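Help wanted on the beach this summer: windsurf and wing centre assistant, Disstead Bay

Right, I need another pair of hands. I run the little windsurf hire and teaching place at the north end of Disstead Bay (the green shed past the slipway, if you've ever walked the dog down there) and last season it got properly busy, which was lovely, and I spent most of August eating crisps for dinner because I hadn't time to cook. So I'm looking for someone to join us from May until the end of September, and if it goes well there's a bit of winter work mending kit too.

A bit about the spot, because it matters. Disstead works best in anything from south-west round to west. On the lower half of the tide you get a big flat lagoon behind the sandbar where beginners can stand up, fall off, stand up again and never be more than waist deep. Once the bar covers it turns into a choppy old mess and we move everyone round to Jokport, where the harbour wall keeps the worst of it off. Moving everyone round to Jokport is a large part of the job! It means a trailer, a van with a sticky second gear, and a lot of wet neoprene. 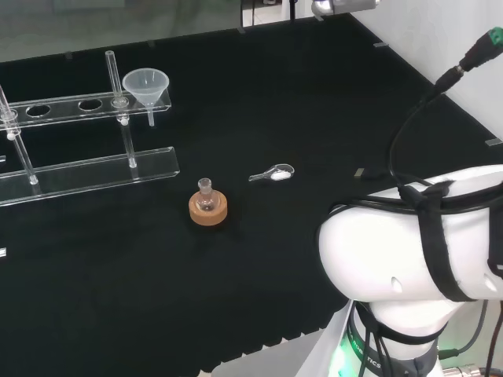 What you'd be doing, most days: rigging and derigging (we've got 40 sails, and yes, they all need rinsing), getting people into wetsuits that fit, helping out on the beginner sessions, driving the safety boat once you're signed off on it, and taking bookings when the phone goes. Mornings start at 8.30 and the last group is usually off the water by six, later if it's one of those long golden evenings and I've gone soft and let them have another half hour.

You'd be working 4 or 5 days a week depending on the wind. I do the rota a fortnight ahead and I'm pretty relaxed about swaps so long as you tell me. If it's blowing 35 knots and raining sideways we shut the hire desk and do repairs in the shed with the heater on, and you still get paid for the day.

I'd love it if you can already windsurf to a decent level, by which I mean you can waterstart, get home upwind and look after yourself when it goes wrong. Foot straps and fancy gybes are a bonus. Winging is a bonus too, as I'm still rubbish at it and we get asked for lessons every single week. An instructor ticket would be great but I'll pay for the course for the right person, and I mean that. I'd much sooner have somebody patient and cheerful who's good with nervous ten-year-olds than a hotshot who disappears over the horizon the minute there's a gust.

You do need a driving licence, because of the van, and you need to be 18 or over. First aid and powerboat certificates can be sorted once you're here.
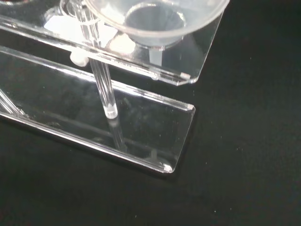
Clear funnel stand on a black tabletop.

Pay is £15 an hour, paid every other week, with holiday pay on top. There's a room going above the boat store at Jokport if you're coming from further off. It's small and the stairs are steep, but it's dry, there's a proper shower and you can see the wind on the water from the bed. Rent comes out at £81 a week with bills in. The number 2 bus stops outside and runs to Disstead, though not very late.

You'd also have the run of the kit when you're off duty. We've a good range of Kaneko boards, mostly the big floaty ones for teaching but a few smaller wave boards as well, and a quiver of Fuvness sails that I bought last autumn and am slightly too proud of. If there's a west swell running and nobody's booked in, I'll be shutting up early and you're very welcome to come out. The reef off the point is a bit spicy at low water, so come with me or one of the regulars the first few times.

To apply, drop me an email through the contact page or put a letter through the shed door. I don't need a glossy CV. Tell me where you've sailed, what jobs you've done with the public (cafés, shops, holiday clubs, all good), when you could start and whether you'd want the room. If you've got a funny story about a beginner lesson, put that in as well.

I'll ring everyone who gets in touch, and if you sound right I'll ask you down for a trial day. That's paid, lunch included, and we'll get you on the water for an hour or so, whatever the wind's up to. Bring a towel and your own boots if you have them, as the spare pairs are all either tiny or enormous. Park by the slipway and not on the grass, the farmer gets cross.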